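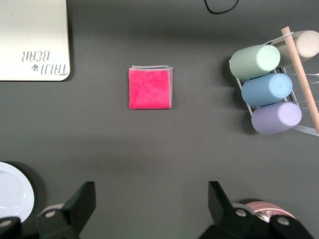

Amaral Community Dental Clinic — Outreach and Prevention Team

Progress report to the Rellari Fund, school sealant and fluoride program

Prepared by Etelka Medve, program lead. Clinical section checked by Jagadeesh Raju, DDS.

Where we are

We are at the halfway mark of the grant, and the short version is that the clinical work is going better than the paperwork suggests and the education work is going worse. I would like the Fund to hear both from us before the final report in December.

So far we have screened 263 children in second and third grade. The proposal said we would be further along than that by now. I wrote in my comments on the first draft that the target assumed every school would return its consent forms in two weeks, and no school we have ever worked with has done that. It stayed in the proposal anyway. I mention it only so that the shortfall is read correctly. Chair time was not the problem. We had days when the hygienist was set up and ready by 8 a.m. and had signed forms for four children.

Sealants

Of the children screened, 90 have had sealants placed on at least one first molar. All of them were done in school with the portable units, by Kátia Xavier and one assistant. The average visit is shorter than we budgeted for, even with the children who need a lot of coaxing.

I would be careful about calling this a success yet. A sealant that is placed is a number we can report. A sealant that is still there a year later is what protects the tooth, and we have only looked back at a small group. At the recheck of 18 children from the first school, Dr. Raju found three with a sealant partly or fully lost. He put it down to moisture during placement, and Kátia agrees that the suction on the older portable unit is weak. We have stopped using that unit for sealants and kept it for screening. Eighteen children is too few to draw a retention rate from, and I would ask that the figure not be quoted in the Fund's newsletter.

Fluoride varnish

Varnish was offered to every child with a signed form. Uptake is high among families who return the form at all, which tells us very little about the families who don't. Several parents ticked yes to the screening and no to the varnish. When Kátia phoned them, most had simply not understood what it was. The wording on the form is ours and it is poor. We have rewritten it, in English and two other languages, and the new one fits on a single page.

Brushing lessons

The proposal promised a classroom lesson before each screening visit. We have given 10. I sat in on four of them and I am not convinced they do much. The children like them, the teachers like them, and everyone goes home with a toothbrush. We then asked the same classes six weeks later how often they brushed, and the answers were so good that I don't believe them. A seven-year-old asked by a visitor in scrubs whether she brushes twice a day is going to say yes.

Makis Kouris, who gives the lessons, disagrees with me on this and asked that his view be included. He thinks the lesson makes the screening itself calmer, because the children have already met one of us and handled the mirror, and that this alone is worth the hour. He may be right. Kátia says she notices the difference. We have no measurement of it, and I don't want to invent one at this stage to make the section look stronger.

The Brellow app

Part of the grant paid for a year of Brellow, the reminder app that was meant to prompt parents about follow-up visits. I had doubts about it at the time and I still have them. Parents have to download it, make an account and enter a code from the clinic, and few have got as far as the code. The plain text messages we send from the front desk get more replies. The sales contact has offered us a training session on engagement. I would rather let the license lapse at renewal and move the money to a part-time phone caller in the afternoons, and I am formally asking the Fund for permission to do so.

Referrals

This is the part that worries me most. When we find decay, we give the family a referral letter and a list of offices that take their coverage. Edeltraud Sperling has been tracing what happens next, one family at a time, and the results are discouraging. Some offices on the list no longer accept new patients. One has closed. A good number of parents said they never saw the letter, which went home in a backpack. Finding a cavity and not getting it filled is not much of a service, and I would trade some screening visits for better follow-through if the grant terms allow it.

Edeltraud has now called every office on the list and cut it down to the ones that answered and said yes. She will repeat the calls every other month.

Spending

Supplies are under budget, mostly due to the slow start. Staff travel is over, since the Finik school bus depot site turned out to have no usable room and we had to split those visits between two buildings. The overspend is small and can be covered from supplies. A line-by-line sheet is attached separately.

What we are asking for

Permission to move the Brellow renewal money to phone follow-up.

A lower screening target for the second half, set against the consent returns we have really had.

One replacement suction unit. Dr. Raju has two quotes and prefers the cheaper one, on the grounds that it can be repaired locally.

Questions about the clinical figures should go to Dr. Raju, and everything else to me. The second recheck is planned at the same school, with the same children where we can find them; two have already moved away.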